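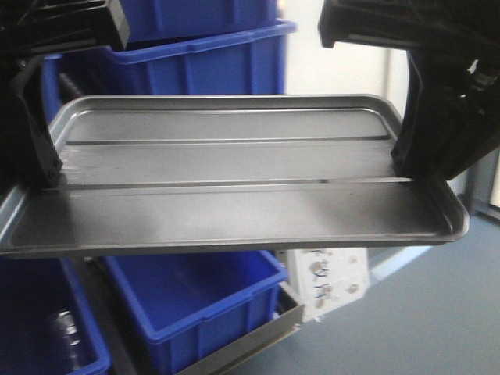 A metal tray with a low, raised rim.

I've been itching to tell you all about this one — the Livitz bookbinding evenings are coming back in April! We're up in the long room at Zaidi again, with 20 places per course (the last one filled up before I'd even finished the poster, so don't hang about).

You'll fold and sew your own sections, then make a hard cover and finish with a proper Coptic-stitch notebook to take home. The paper comes from the Lomerska mill, and I've just signed for 700 sheets of it, which are now blocking my hallway. It's lovely stuff, creamy and a bit toothy, and it takes ink really well.

No experience needed. If you've already done the beginners' course, ask me about the long-stitch evening over in Nistotberg, where we'll be using leather for the first time and I'm a little nervous about it!

Doors open at 6:30 p.m. Bring an apron and a metal ruler if you have one.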